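Section 4: Preparing the Work Surface and Applying the Base Coat

4.1 Scope

This section applies to the Truvari two-part surface coating as supplied to Ginel sites for benches, counters and fixed table tops. It replaces the instructions issued in December. Staff who have been trained only on the earlier one-part product must read Sections 2 and 3 before starting work.

Do not begin unless the room can be kept closed to other users until the coating has reached the handling stage described in 4.5.

4.2 Before You Start

1. Confirm that the surface has been released for coating. The release slip must carry the number of the room and the initials of the site supervisor.
2. Switch on the room ventilation and leave it running for 30 minutes.
3. Remove all fittings that can be unscrewed by hand. Place the screws in a labeled bag and keep the bag in the room.
4. Cover sockets, drains and any fixed taps with masking film.
5. Put on gloves and eye protection.

CAUTION: The hardener can irritate the skin. If it touches bare skin, wash the area at once with soap and water. Do not use solvent for this purpose.

4.3 Cleaning and Sanding

1. Wash the surface with the cleaner supplied in the kit. Work from the back edge toward the front.
2. Rinse twice with clean water and dry with a lint-free cloth.
3. Sand lightly in one direction. Stop when the shine has gone – deeper sanding will show through the finished coat.
4. Vacuum the dust, then wipe again with a dry cloth.
5. Fill chips and screw holes with Forsberg filler. Allow the filler to harden fully, sand it level and repeat step 4.

Note: Surfaces that were waxed in the past may need a second wash. If drops of water still gather into beads after rinsing, repeat steps 1 and 2.

The finished base coat should be matte and even in tone. Judge it under the normal room lighting, and look along the surface from a low angle as well as from directly over it. Slight differences in brightness caused by the lighting are not faults.

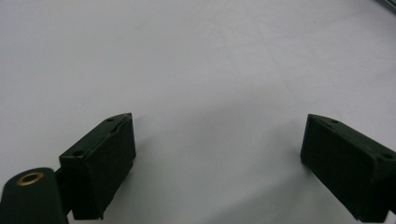
Figure 4-1. Plain matte white surface.

Brush marks, pinholes and shiny patches are faults and must be corrected before the top coat is applied. Mark each one with a small piece of masking tape placed beside it, never on it, and follow the repair steps in Section 6.

4.4 Mixing and Applying the Base Coat

1. Stir the base for two minutes with the flat paddle.
2. Add the full contents of the hardener bottle. Do not divide a kit.
3. Stir slowly until no streaks remain, then let the mixture stand for 8 minutes.
4. Cut in the edges with the narrow brush.
5. Fill in the remaining area with the foam roller, keeping a wet edge at all times.
6. Finish with light strokes in the same direction used for sanding.

The mixture must be used within 40 minutes of adding the hardener. Leave any remainder in its open container, in a ventilated place, until it has set solid.

CAUTION: Do not add water or thinner to extend the working time. Coating that has begun to thicken must be discarded.

4.5 Drying and Handling

Leave the surface uncovered and keep the doors shut. Do not direct a fan or heater at it. The base coat may be handled the following morning, provided that a gloved fingertip pressed on a hidden corner leaves no mark.

Remove masking film slowly, pulling it back on itself. Refit hardware only after the top coat has cured.

4.6 Records

Enter the kit number, the room and the time of mixing on Form 284. Return the form to the Nodport stores desk together with the empty hardener bottle. Questions about this section should be addressed to Vidar Viklund, Surface Maintenance – written requests only.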